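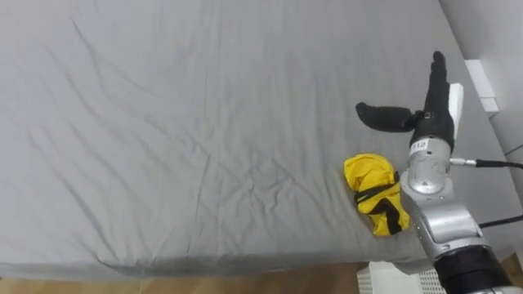
Bedtime on Paper: A Sleep Diary Project at Stirley Hall

Saulius Grīnberga
Introduction to Health Studies, final report

Why I picked sleep

When our class was asked to choose a subject from everyday life, I wrote down three ideas and crossed out two of them on the bus home. The one left standing was sleep. I come from a family that talks about sleep the way other families talk about the weather. My grandmother in Tarnness can tell you how everyone in the house slept before they have come downstairs, and she is usually right, so I suppose I grew up thinking it was a perfectly normal thing to be curious about!

Living in Stirley Hall made me more curious still. Some of my neighbors turn in at ten and some are making toast at two in the morning, and over breakfast they all say they are tired. I wanted to know whether going to bed early was what mattered, or whether it was more about going to bed at the same time every night.

What I asked people to do

I made a one-page diary and ran off copies at the print shop on Collado Street. For 20 nights in November, each person wrote down when they turned the light off, when they got up, and how rested they felt at noon, from one (worn out) to five (wide awake). There was also a line for notes, which I nearly left off to save space and am now very glad I kept.

I handed out 88 diaries and got 85 back. Of the missing ones, two were lost over the break and one went through the wash in a coat pocket. I am grateful to everyone who kept going, especially during the week of the chemistry midterm, when I doubt that filling in my little boxes was high on anyone's list.
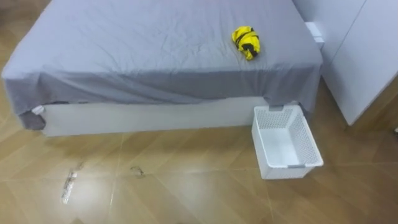
Figure 1. Bed with a gray fitted sheet and a plain white base.

I counted a person as "regular" if they turned the light off within 30 minutes of their own usual time on most nights. Their usual time could be anything at all. A student who went to bed at one in the morning every night was every bit as regular as one who went at ten.

What the diaries showed

The regular sleepers gave themselves better scores at noon than the others did, and this held for the night owls too. I had expected the early group to come out on top by a good distance, and they did come out ahead, but only by a little. The lowest scores belonged to people whose bedtimes wandered the most, even when they slept in afterward to make up the hours.

Weekends were where it came apart for many people. The first morning of classes after a late weekend had the worst scores in the whole project, and several diaries had only one word in the notes line for that day. I won't repeat some of the words.

The notes themselves turned out to be my favorite part – I read them all twice. Noise in the corridor came up more than anything else, followed by the radiators, which our building seems to run either full on or stone cold. A good many people mentioned their phones, generally in a guilty tone. Quite a few wrote that they slept better on clean sheets, and though I had not asked about bedding at all, I would put in a question for it another time.

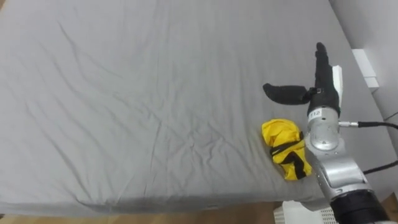

Figure 2. Creases in a gray fitted sheet, with the light wooden floor below.

Problems with the project

The biggest weakness is that everyone rated themselves. A three for one person might be a four for somebody more cheerful. I also suspect that a few diaries were filled in all at once at the end, judging by the same blue pen and the same neat slant from the first line to the last. I kept them in, though I did think about it for a while.

The other trouble is that keeping a diary may change how a person sleeps. My friends on the second floor told me they went to bed earlier for the first few nights because they knew they had to write it down. If I had the time, I would throw out the opening nights and start counting after that.

I had also hoped to compare our hall with Stumari House across the river, where the rooms are single and the walls are thicker. Permission came too late in the term, so that part will have to wait for another student, who is welcome to my diary sheet and my leftover copies.

Thanks

Thank you to my neighbors in Stirley Hall for their patience, and to my grandmother, who read the first draft over the phone with me and wanted to know why I was still up.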